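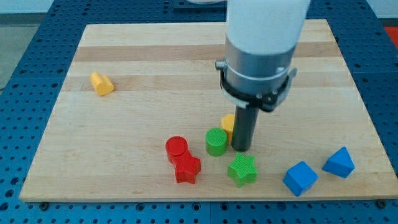
Fig. 1. Small colored blocks on a strip-glued hardwood board, seen from the front and above.

Unit 2: Shape, Surface, and the View from the Front

Welcome back! Last time we drew single solids on white paper. Today they go on a surface with a character of its own, and I think you'll find it a lot more fun (and a bit harder).

The board first. Glued strips are a gift to anyone learning perspective, because every seam is a ruled line you didn't have to draw. In Fig. 1 the strips run left to right, mostly a pale maple color with a few in honey brown. Find the darker band near the far side. Once you have that stripe placed, you have your depth, and the rest of the board falls in around it.

Now the outline. We all know the board is a rectangle, and our hands badly want to draw one! Look at the far edge, though. It comes out narrower than the near edge, so on paper you need a trapezoid. Draw the near edge first, nearly level, then the far one, then join them up.

The blue table is covered in a regular grid of round holes. Please don't draw all of them. Put in one row along the front of the board and suggest the rest. Saturated blue next to pale wood makes the wood look warmer than it is, so mix your wood color with the blue already down.

Blocks: there are 8, of different geometric shapes. Block in the footprint of each one before you raise any sides. A footprint that sits properly on the seams will give you a block that sits properly on the board.

Exercise A
Board and table only. Pencil, no shading.

Exercise B
Add the footprints, then the solids. Flat color, one tone per face.

Exercise C (at home)
Set out your own blocks on a cutting board or a striped towel. Draw them twice, once from standing height and once with your chin nearly on the table. The difference is wonderful.

Materials: Pal sketch pad, soft pencil, eraser, any colored pencils you like. The Kirnel set on the shelf is free to borrow.

Exercises A and B are due at the first January meeting, Billavau room. Bring C along too, even half done!

Grillis Drawing Course, handout revised December 12, 2021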